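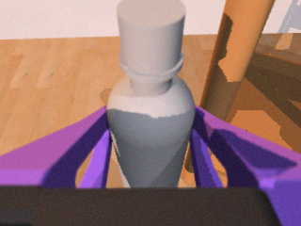 Apparently the old fingers were fine until they were asked to hold something round, at which point they behaved like a pair of chopsticks in a first-timer's hand. So ran a message we had in February, and we couldn't find much in it to argue with. It is a fair summary of why the flat fingers went and the Bindier open-frame set came in.

Search the Tredel shop Enter part name or number Go

Bindier open-frame fingers, pair
Purple. They come in purple. We have been asked.

Sold as a matched left and right, for the small tabletop arm on a bolted base plate. The angular cut-outs let each finger give a little where it meets a curve and save some weight at the wrist. They also collect dust, which we'll come to.

In the packet: 2 fingers, four fixing screws, and a folded sheet of instructions that falls out when you open it. Weight of the pair 22 g. Part fits wrists made at Trolstead with the newer, boxier module. If yours has the rounded cover, you want the older set, and you have our sympathy.

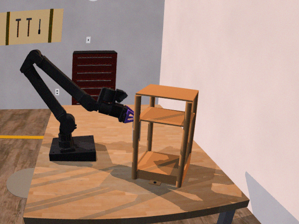

D'Amico

Fitting is a short job if you do it in the right order and a long one if you don't. Park the arm clear of any shelving, open the gripper fully, then switch off at the wall. The stop button is not the wall. Slacken both screws on one finger before taking either out, lift the finger away square to the palm, and wipe the seat with a dry cloth. Fit the new one, nip the screws up by hand, then do the other side. Tighten everything only when both fingers are on and they close evenly against each other. If one gets there first, it's usually grit under the seat, though people do like to blame the software.

Once they're on, run the finger zero routine. Skipping it won't hurt anything straight away. The arm will simply believe its hand is a slightly different size, and will be very confident about it near the posts of a shelf.

Looking after them

Every 300 hours, take the fingers off and look at the inside corners of the cut-outs under a good light. Pale lines mean the plastic is tired. Replace both fingers even if only one shows it, as a new one paired with an old one pulls the grip to one side.

Clean with warm water and a drop of washing-up liquid. No solvents. Dry them properly and run a soft brush through the openings.

While you're down there, check the base plate screws too. A loose plate looks exactly like worn fingers from the other end of the arm, and we have sold more than 17 pairs to people who needed a hex key.

Hex keys are listed under Tools.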